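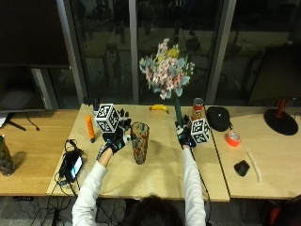

Tyra Sandberg wrote to us in June to ask whether a person has to know how to program before they can teach a robot anything, and whether moving one's hands in front of a table really counts as teaching.

Programming knowledge is not required. Demonstrators at the Skovden laboratory come from many lines of work, and most have never written code. The recorded movement is the lesson, and preparing it for training is the task of our data staff. The remaining questions on this page are those most often received from new demonstrators and from partner organizations.

What is a demonstration?

A demonstration is one complete performance of a task by a person, recorded from start to finish. A typical task is to pick up an object, carry it to a stated position, and release it. The recording includes the motion of the hands or of the tool, together with any camera views assigned to the session.

Which methods are in use?

Skovden currently accepts 3 methods. In the first, the demonstrator wears sensor gloves and works directly with the hands. In the second, the demonstrator holds a gripper tool fitted with a camera and performs the task with the tool. In the third, known as remote operation, the demonstrator controls a robot arm from a separate station. The method is fixed before the session and is not changed partway through.

What do the printed patterns on the cubes do?

The black and white squares are known as fiducial markers. Software can find them in a camera view and calculate the position and angle of the surface on which they are printed. Please do not cover, write on, or clean these surfaces. A cube with a scratched pattern should be handed to the session lead.

Why are household objects used?

Robots trained only on plain blocks tend to do poorly with ordinary items. Vases, artificial flowers, toy fruit, and printed packages differ in shape and surface, and they allow a single table to support many tasks. Demonstrators may not bring their own objects. Proposals for additions to the object list may be sent to Torbjørn Magnusson.

How long is a session?

A standard session contains 6 blocks with a rest between them. Demonstrators may ask for a longer rest at any time. Evening sessions begin at 7 p.m., and the building entrance is locked at 7:15.

How many demonstrations does a task need?

This depends on the task. A simple pick-and-place task is normally closed after roughly 300 accepted demonstrations. Tasks that involve two hands, flexible stems, or objects that roll remain open longer. The Kerno archive, in which all accepted recordings are stored, held 1873 demonstrations at the last review.

What should be done when an object is dropped?

Continue if the object can be picked up again within reach. If it has fallen to the floor, stop, say "stop" aloud, and wait for the session lead to end the recording. Demonstrators should not step over cables to retrieve an object. Dropped objects are marked in the session record and are not counted against the demonstrator.

How should the hand-held tool be used?

Hold the tool firmly and move at the pace you would use at home. The camera on the tool has a very wide view and will record a large part of the room as well as the work surface.
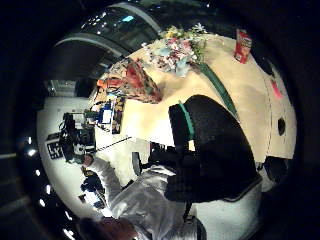

For the same reason, personal papers, badges, and telephones should be put away before the first block begins. The lens must not be touched. Sudden turns of the wrist should be avoided, and the tool should be set down only on the session lead's instruction.

Will I be identifiable in the recordings?

Possibly. Depending on the method, the cameras may record hands, clothing, hair, or the face. Faces are blurred before any recording leaves Skovden. The consent form, available from Solveig Lindholm, lists every use to which the material may be put.

May a demonstrator withdraw?

Yes. A request to withdraw may be made in writing at any time, and no explanation is needed. Recordings that have already been used in training cannot be removed from a finished model, but they are deleted from the archive and are not used again.

Do partner organizations receive the recordings?

Dremton and Myklebust receive accepted recordings under a written agreement. Neither partner receives names or contact details. Other organizations may apply to Indrek Lill, stating the tasks and the method of interest.

Who should be contacted about gloves that do not fit?

Glove sizes are assigned by Sverre Berge. Please report numbness, pressure at the wrist, or a pulling cable at once, including during a block.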